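Poken storage bins - yellow, red and the rest of the range

**Sold by Womitz, kitchen and utility storage. Page last checked 28/06/2019.**

The Poken is a plain open bin for small household things. It has no lid, no handle and no wheels. You put it on a table, a shelf or under the sink, and things go in it. We have sold it since we opened the shop and it is still the item we reorder most often, mainly in yellow and red.

It comes in one size at present. A larger one was made for a while by the same factory, under the name Hodoroagă, and we have a small number left. They are listed further down the page.

## Details

| | |
|---|---|
| Material | Plastic, coloured all the way through |
| Colours | Yellow, red, grey |
| Length | 265 mm |
| Weight it will carry | Up to 3 kg |
| Stacks when empty | Yes |
| Dishwasher | Top rack only |
| Sold | Singly or in packs of 2 |

The colour may differ slightly between batches. If you are adding to bins you already own and want a close match, write the batch number from the base of your bin in the order notes and we will look through the stock for you. We can't promise a match with anything bought before the mould was changed in April.

## What people keep in them

Most of our customers buy the bins for the kitchen. Sponges, cloths, scouring pads, spare plugs, bags of clothes pegs, packets of seeds, the odds and ends that otherwise lie along the back of the worktop. They are low enough to see into without taking them down from a shelf at chest height.

They are also used in craft rooms and in nurseries, where one colour is kept for clean things and the other for things that need washing. Yellow and red are easy to tell apart from across a room, so they are the two we suggest if you are sorting in this way. Grey looks better on an open shelf but does not help much with sorting.

The bin is not meant for hot pans or for anything straight out of the oven. It will soften. It should not be used for storing bleach or solvents, even in their own bottles, if there is a chance of a leak.

Food is fine as long as it is wrapped or has a peel on it. For loose food we would use the clear bowl instead (see below).

## Mats

We sell two kinds of mat. Both are sold separately from the bins, and neither is cut to fit inside one.

**Grid mat, grey.** Flat, with a squared pattern. It goes under a drying cup or a soap bottle, or on a shelf to stop things sliding. It can be trimmed with kitchen scissors. Cut along the lines of the grid and the edge will stay tidy.

**Mesh mat, orange.** Open mesh with a six-sided pattern. Lighter than the grid mat and quicker to dry. We use it under wet fruit and under glasses. It doesn't grip as well on a very smooth table, so choose the grid mat if you want something that stays where you put it.

Rinse either mat under the tap and hang it over the side of a sink or a bin to dry. Don't put them in the tumble dryer - they curl, and they do not go flat again.

## Bowls and cups

The clear bowl is plastic too, and has been on our list nearly as long as the bins. It is round and deep enough for a bag of fruit or a few wrapped things you want to keep in sight. It scratches if you use a scouring pad on it. A soft cloth and washing-up liquid are enough.

The white cup is a straight-sided cylinder. It is sold for toothbrushes, but it will take pens, a bottle brush or teaspoons just as well. It will stand inside a bin with other things next to it, and this is how most people seem to use it.

## On the table

Everything we sell in this range is made to be used together on an ordinary table or worktop. The bins go in a row along the back, with the bowl at the end, and the front is left clear for whatever you are doing. A mat can lie flat at the front or lean on a bin until it is needed.

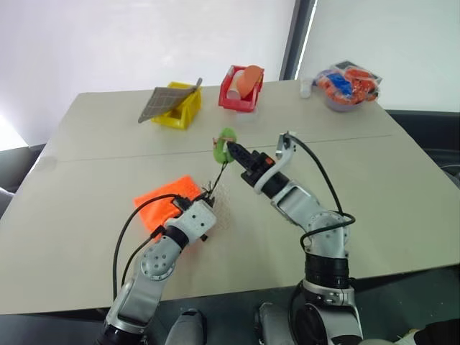
## Hodoroagă large bin

Same plastic as the Poken, taller, with straight sides. Grey only. It will not stack with the smaller bins, and the sides flex a little when it is full, so lift it from underneath. When these are gone there will be no more. The price has been reduced and we can't take them back unless they arrive broken.

## Ordering

Orders are packed at our Grukow store and go out by ordinary parcel post. We keep over 600 bins on the shelves there, so the smaller colours are rarely out of stock for long. Bins are nested inside one another for posting, with paper between them. Please take the paper out soon after they arrive, as the print can mark the yellow ones if it gets damp.

For schools, nurseries and shops wanting a large number, please write to Ecaterina Bogdan in the order office before you pay. She can work out the carriage for you and will tell you if it is cheaper to send the order in one load or two. Mixed colours are allowed in a large order, and mats can be added at the same time.

## Returns

Unused bins, bowls and cups can be sent back within the usual period. Keep the label on the base. Mats can be returned only if they have not been cut.

If something is cracked when you open the parcel, send us a photograph of the item and of the box. We do not need the broken item back. A replacement goes out with the next post, in the same colour if we have it.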